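About Us

Mestbridge Technical School teaches robotics and machine assembly to students and working adults from Lulinberg and the nearby towns. Our main building has 975 square meters of teaching space, and 109 students are enrolled in the current program.

Open Day

The Ullora workshop will be open to the public on Sat 25 July. Visitors may watch arms at work on small assembly tasks with rods and gears, and may put questions to the teaching staff. Tours are led by Anel Engelbrecht, Head of Automation, and are limited to 8 guests each — please reserve a place through the school office. Enrollment for evening courses opens in August.
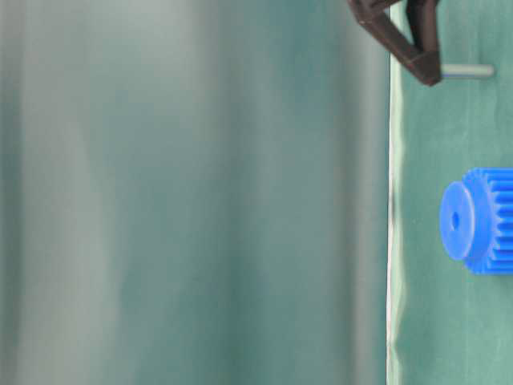
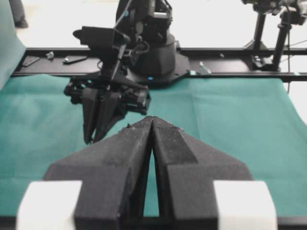
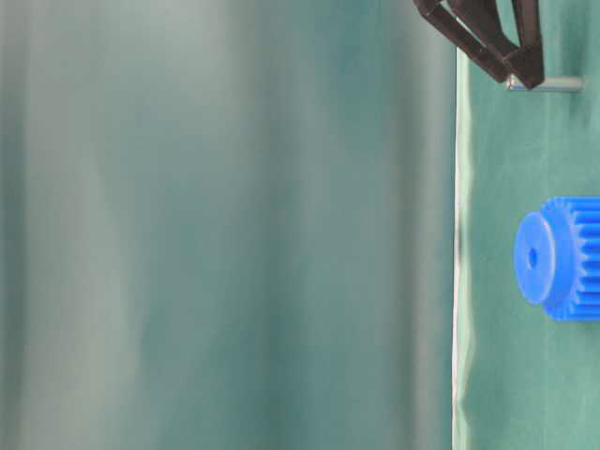 Assembly work in the Ullora workshop. First and last: gripper, rod and blue gear. Center: two grippers over the work surface.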